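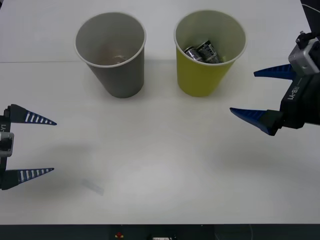
### 4.2 Sorting by container

In the second group of tasks, the policy must choose a container by the kind of item. Small items such as batteries go to a paper cup, and cans go to a bin. We collected 2,382 demonstrations with the Paisan teleoperation setup, and kept 200 of them for validation. The labels follow the scheme of Phuthong and Duangkaew, with one change: we do not mark the moment of contact, only the moment of release.

The wrist views are important for this group. A container that is fully inside the fixed view can be only partly inside the wrist view, and then the policy must rely on color more than on shape.

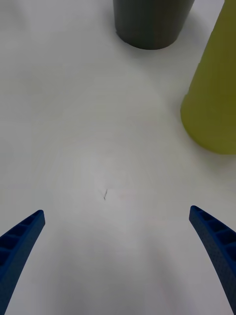 **Figure 4.** Wrist view with open fingers. Both containers are only partly visible.

We therefore trained two versions of Karnow, one with the fixed view only and one with all views. Both were trained for 3,050 steps – longer training did not change the validation loss in a clear way.

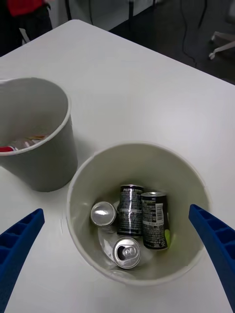
The version with all views made nine wrong placements on the validation set, and most of these were in episodes where the target container already held other items. We did not tune the threshold for release separately for cups and bins. This remains for future work, together with the question of transparent packaging, which is discussed in Section 5.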